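Cassette duplication

Cassette duplication is the copying of a finished recording onto compact cassettes in quantities suitable for sale or distribution. It differs from home taping mainly in its use of a prepared master, matched machines and tape cut to the length of the programme. Small record labels continue to use the method for short editions.

Methods

The simplest method is real-time copying, in which the master is played at normal speed and recorded by several decks at once. It is slow, but it preserves high frequencies well and allows each copy to be monitored. High-speed copying runs both master and copies at a multiple of normal speed and records the two sides together. In the bin-loop system, used by larger plants, the master was held as a continuous loop and recorded onto large reels of tape known as pancakes, which were then wound into empty shells. 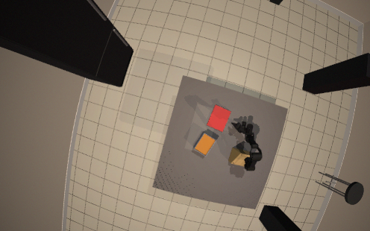 Shells and printed inlays were traditionally supplied to the duplicator separately from the tape. The choice of shell had little effect on the sound, although poorly moulded examples could cause uneven winding and changes in pitch. Labels often used colour to tell one release from another, and strong plain shades, such as the red and orange of the two blocks on the grey surface, remained easy to distinguish on a shelf. Printing was applied directly to the shell or on paper labels.

Trestow and Prumley

Trestow, a duplication firm based in Prumley, began with 3 real-time decks and later worked with 80. Its early customers included the Babić label, whose Polance series of folk recordings was issued in 6 volumes. The series was copied in real time throughout, and each volume was supplied with a folded inlay giving the song texts in 2 languages.

Sound quality

The quality of a duplicated cassette depends on the tape, the alignment of the recording heads and the condition of the master. Incorrect alignment produces a dull sound when the copy is played on another machine. Noise reduction lowers tape hiss, provided that the same system is used for playback.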